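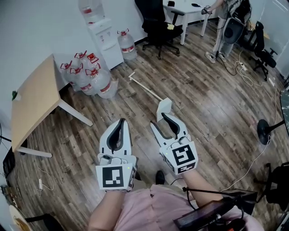

White block on the floor, pink clothing optional

About Floltenix

Hi, and welcome! I run Floltenix, a small sewing school up on Bautista Street, and I'm so glad you found us. We teach grown-ups (and the odd very determined teenager) how to make and mend their own clothes, from threading the machine for the first time to putting a zipper in without crying.

I started out hemming pants for neighbors at my kitchen table. People kept asking if I could show them how to do it themselves, so I put up a card at the Wasar grocery store with 5 spots on it, and they were gone by the weekend. That was the first class. We made pillowcases, and mine came out the worst because I was talking the whole time.

These days we have a proper room with big windows, two long cutting tables and an iron that hisses like a goose. Past 500 people have come through the beginner course now, which still makes me a bit giddy to type!

What we teach

Beginner Sewing runs for five weeks and you go home with a tote bag and an apron. Mending Night is drop-in, so bring whatever has a hole in it. Pants That Fit is the hard one, and I'd like you to have done the beginner course or something close to it first. We also do a quilting weekend every May, over at the Gulum hall, where there's room to spread everything out on the floor and crawl around pinning it.

Machines, thread and pins are all here. You bring fabric, and I'll email you a list of what to look for before your first class. Please wash it first, cotton shrinks and I've seen some very short aprons.

Classes are small and we stop for tea halfway through. Parking is behind the building, go in past the bike rack and ring the bell at number 512, it sticks a little so give it a good push.

Page updated Jul 25, 2026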